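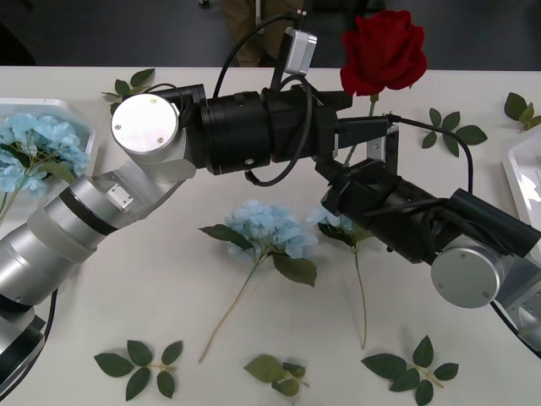
Filed under: Member Projects | Robotics | Surdu Workshop Gallery

Odora: A Two-Arm Flower Bench

Odora is a member project of the Surdu shared workshop in Palport. Its purpose is to build a pair of table-mounted robot arms that can pick up single stems, pass them from one arm to the other and lay them out for bunching. The project is led by Hatice Karaca, with Firdevs Yaman responsible for wiring and control. Work began in December, and the bench remains in regular use by the project team.

This gallery page records the bench as it stands during the current stage of the build. Members who wish to consult the drawings or the parts list may do so at the workshop desk.

The table

The arms share one white tabletop, with trays toward the sides and the middle left for the work. An earlier top was a darker color and was replaced at the request of Ms. Yaman, who found that leaves were difficult to pick out against it in the camera view. Flowers and leaf sprigs are laid out by hand before each run.

The arms

Each arm is built up from silver sections, with a black wrist and gripper assembly at the working end. The joint caps are held by small screws and can be taken off for inspection with an ordinary driver. The arm sections were purchased secondhand from Prornero, a Palport parts dealer, and were cleaned and refitted in the workshop over 11 evenings. Members are asked not to adjust the joint screws without first speaking to Ms. Karaca.

Passing a rose

A red rose is held upright by its stem at the left gripper, with the right gripper brought in just below. The two grippers must come close together without touching, and most of the adjustment made at this stage of the project concerns that small space.

Stems and leaves

Blue hydrangeas are used alongside the rose. Their heads are wide and their leaves broad, and a gripper approaching from the side can easily catch a leaf before it reaches the stem. The loose sprigs are artificial. They are kept for practice at picking up flat, light pieces and are returned to the storage box at the end of each session.

Camera and cables

A small camera module stands on a post above the left gripper assembly. The cables are black throughout, and part of the run beneath the left wrist is coiled to allow for movement. Ms. Yaman has revised the cable layout twice. In the first version a cable pulled tight when the wrist turned fully inward, and the camera shifted on its mount. The present layout leaves a longer loop between the arms - it takes up more room over the table, but the camera has kept its position.

Grip force

The force setting has been the slowest part of the work. The team has logged roughly 600 practice grips, and the notes from these are kept in a binder beside the bench. Hydrangea stems will take a firmer hold than was first expected. Rose stems are less even, and a setting that suits one may mark the next. A softer lining for the gripper fingers is under discussion, and members with experience in cutting thin rubber sheet are invited to contact the project.

Speed

Both arms are presently run at a low speed. A complete pass, from first grip to release, is allowed 10 seconds in the control program. Ms. Karaca does not intend to shorten this time until the grip settings are final.

Visiting the bench

Members may observe a session from the far side of the table. Visitors should keep their hands off the tabletop while power is on and should not lean across the arms to reach the trays. The stop switch is to be tested by the session leader before the first run, and the result entered in the workshop log.

Sessions open to members begin at 3 p.m. Space near the bench is limited, and those planning to attend should add their names to the sheet at the desk. Offers of cut stems from members' gardens are welcome - please remove the thorns and label each bundle with the type of flower.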